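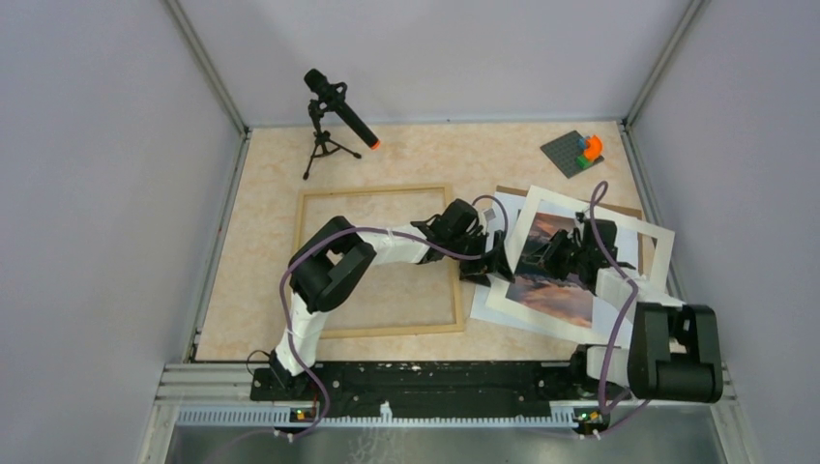

*Fig. 1. Photo print on the work surface, before framing.*

## 4. Putting a print in the Vellia frame

The Lurkier leaflet says this takes a moment. Allow longer for your first one, and don't believe any guide that tells you a print will "find its own place."

1. Clear a flat, hard surface. A patterned top hides grit very well, so wipe it and then feel it with your palm.
2. Lay the print down and check all four edges of the white border. Borders are supposed to be even. Measure them anyway.
3. Handle the print by its edges only. Cotton gloves are often recommended, but cheap ones shed lint, and clean dry hands do just as well.

**Caution:** Do not slide the print across the surface to line it up. Lift it and set it down again.

4. Look over the bare wood. It comes unfinished, whatever "ready to hang" may suggest on the box. Sand any rough spot lightly and brush off the dust.
5. Hold the clear sheet up to the light and turn it. If you see a film on either face, clean it with a soft cloth. Never spray cleaner near the print.

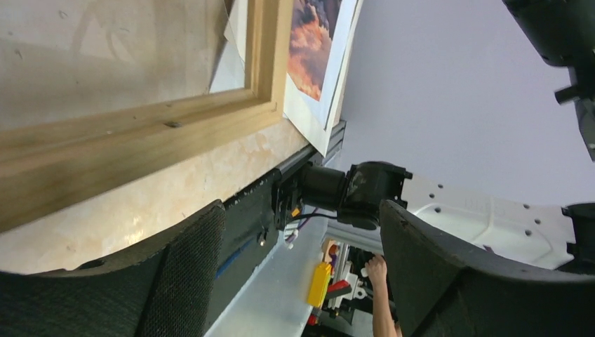 *Fig. 2. Pale wooden frame beside a bordered cloud print.*

**Note:** Leaning a print against something for a quick look is fine. Leaving it that way for 3 days is how prints get a curl, and the Hamann method of "rolling it back" has never worked well for us.

6. Set the frame flat and sight across it. If one corner rocks, press the opposite corner down gently. A frame that still rocks should go back to the store; hanging it won't straighten it.
7. Compare the opening with the print before you trim anything. 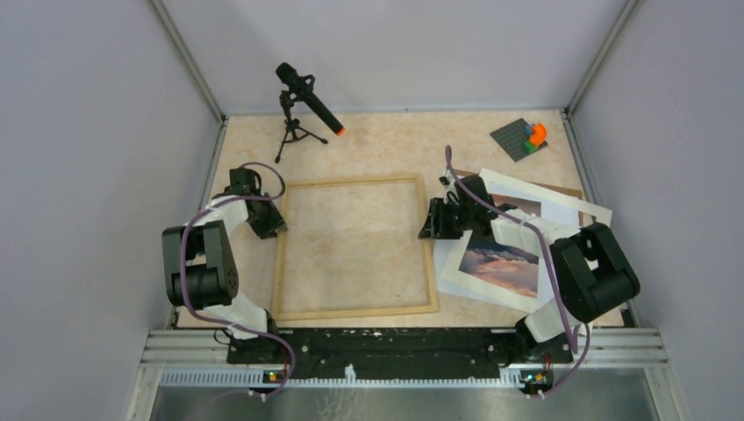 Keep spare prints in one pile, off to the side, with the one you plan to use on top. Square up the pile before you put it away. If you stack more than 5, slip a sheet of plain paper between them. "Archival" on a paper wrapper is a sales word until you see a test listed with it.

8. Lower the print into place, border first, and check it from the front before closing the back. For backing boards, see page 223.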